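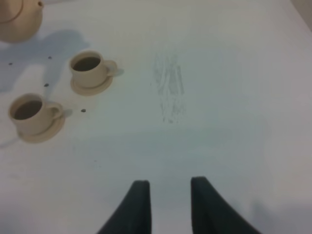
Kitchen table tips for the robot club season

Our robotics club meets at my house this fall, so my kitchen has become a workshop two evenings a week. The kids are building an arm that has to set out and clear a tea service for the Pranum challenge, and I've picked up a few habits along the way that might help the next parent or coach who says "sure, use our table!"

Pick your table first and stick with it. A white top is great for the kids' camera code (dark coffee in a pale cup really stands out) but it shows every crumb and every smudge. I wipe ours with a barely damp microfiber cloth and a drop of dish soap before we start, then dry it. Skip the spray polish - cups slide on it, and the team spent one whole meeting hunting for a bug in the grip code before anyone blamed the table.

For gray scuffs, the kind you get from pencil or a rubber pad dragging, try a plain white eraser before anything else. If that doesn't do it, a little baking soda paste on a fingertip. Go easy on a matte finish or you'll end up with a shiny patch.

Buy your cups at the thrift store, and buy extra. We're on our third set. Matching saucers matter more than I thought, because the kids had to redo their measurements every time a different one snuck in. And turn all the handles the same way before each run. It sounds fussy but it saves so much arguing.

Practice with cold liquid. Always! Leftover coffee is fine for this, and it's what I use up. Start with a third of a cup and work up to full once the arm can lift and set down without a slosh. Keep one old towel on the floor and another over the power strip's side of the room, and put the laptop on a different table altogether.

Tape is your friend, but use the blue painter's kind and pull it up the same night. I left some down for 13 days and had to get the gum off with cooking oil and a lot of rubbing.

Gripper pads get greasy from little hands. We wipe the Flelano ones with rubbing alcohol on a cotton pad and let them dry while everybody has a snack. If your arm came with different pads, check the booklet first.

Last thing, keep a notebook in the silverware drawer. Ours has 159 runs in it now, with what was in the cup, where it sat, and who had to mop. The kids groan about filling it in, but they're the ones who go digging through it when something stops working.

Next month I'll write up how we store the teapot between meetings.

Posted 2024-09-18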